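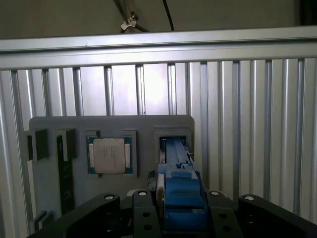

How to prepare your small company for a working capital loan

Many owners of small companies ask for a loan too late, when the account is almost empty. I made this mistake in my first year at Vundulus, so I wrote down the steps I follow now.

Step 1. Calculate the gap. Take the money customers owe you and add the value of your stock. Then subtract what you owe to suppliers. Compare the result with your cash on the day of the month when it is lowest. In our case we were missing $1,489 every month, always before the rent.

Step 2. Collect the papers. Most lenders want two years of tax returns, a current balance sheet, and a list of open invoices sorted by age. Put them in one folder and name the files clearly. My lender at Ferkorberg sent our application back two times for a missing page.

Step 3. List what you can offer as security. Write down equipment, stock and unpaid invoices, each with its serial number or invoice number. Old equipment is worth less to a lender than to you – use the resale price and not the price you paid.

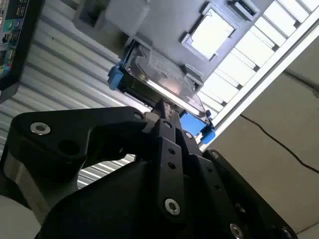

A hard drive held in a black gripper, under a gray metal chassis.

Step 4. Compare the full cost. The interest rate is only one part. Ask for the origination fee, the monthly service fee and the penalty for early payment. One offer I received had a lower rate but $667 in fees, and the other had $281. For a short loan the second was cheaper.

Step 5. Read the covenants. These are promises you make to the lender, for example to keep a minimum amount of cash. If you don't understand one of them, ask for an explanation in writing before you sign.

Step 6. Plan the first payment. I move $100 to a separate account each week, and the payment goes out from there.

Si-eun Ahn
Updated 9/27/26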